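Girinel arm — shop notebook
05/08/2026

Long evening at the shared shop, and a good one on the whole, so I'm going to write it all down before I forget which screws went where (again). For anybody picking this up cold: Girinel is the little arm we're building on the back bench, the gripper is the second version, and the wrist camera is the part I've been fussing over since the last entry.

Where things stood when I came in

The new wrist bracket had come off the printer overnight and was sitting in the tray looking very pleased with itself. The old one held the camera too far out and it flexed every time the arm stopped, so this one is shorter and has a rib down each side. I cleaned up the holes with a hand drill, which took longer than printing the thing, or felt like it. Two of them were tight enough that I was afraid of splitting the layers, so I went slowly and backed the bit out every turn or so. No cracks that I could find, even bending it harder than I should have.

The bracket went on with the short screws from the Grundham tin. Please don't use the long ones! They look nearly the same in the tray and they'll bottom out against the servo case. I put a strip of blue tape on the lid of the right tin, and if the tape falls off, the right tin is the one with the dent.

Wiring

I re-ran the camera cable down the inside of the forearm and gave it a loop of slack at the elbow, a bigger one than I thought it needed. Last time I was stingy and we had dropouts whenever the elbow went past straight. I moved the arm through its whole range by hand with the power off, watching the loop, and it never pulled tight or caught on anything. The connector at the board end is still the flimsy one. I've put a dab of hot glue on it — yes, I know — and there's a proper one on the list to get from Jondness.

The servo supply got its own fuse while I had the cover off. It should have had one from the start and I'm a little embarrassed that it didn't.

Camera log

With everything bolted down I ran the reach routine at the old speed, 8 passes, saving frames as it went. It came to 296 frames in all, and I sat down with a cup of tea and went through every one of them, which is a restful way to spend the end of an evening if you don't mind a lot of smear. Frame 201 is the one I keep coming back to, so it gets pasted in.
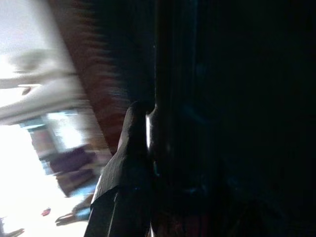

What I take from it

1. The gripper is eating far too much of the view. The whole right half is nearly black, and the one finger I can make out stands up from the bottom edge toward the middle. I'd like the camera shifted over to the left of the palm so that we get both fingertips and a bit more of whatever we're reaching for. The bracket has room for a second pair of holes on that side.

2. Exposure is hopeless with that much dark on one side. The left is washed out almost to white while the gripper shows hardly any shape at all. I'll try locking the exposure by hand before I go anywhere near the automatic settings, and I'd be glad of anybody's experience with that.

3. Motion blur. The brown strip running down toward the fingertip has a fringe on it like a comb, and the purple boxy thing lower down is smeared as well. I want to try the same pass at half speed and compare, so that we know how much comes from the swing and how much from the bracket still shivering.

4. The finger has a bright line along its right side, next to the gripper body. If that's going to turn up all the time it could confuse the edge finder, so I'm thinking of a coat of flat black paint, or a scrap of the felt that Eynon sent with the bearing order. Felt first. It peels off if it's a bad idea.

Odds and ends

The base bolts wanted another quarter turn. They always do, and I've started to think the bench top is giving a little under the clamp plate. A bigger plate might be the answer, and there's a nice piece of aluminum in the offcuts rack with my initials on it now.

I changed the save folder so each run gets its own number. Tonight's is run 16. The older runs are all still in the one heap and I'll sort them out some rainy afternoon in August.

Next time in: drill the second pair of holes, move the camera, lock the exposure, then the half speed pass. If you get to the arm before I do, go right ahead, only write down the speed you used and leave the slack loop alone. The small hex driver is in the drawer under the vise, and I've left the arm folded down with its power lead unplugged and coiled on the hook.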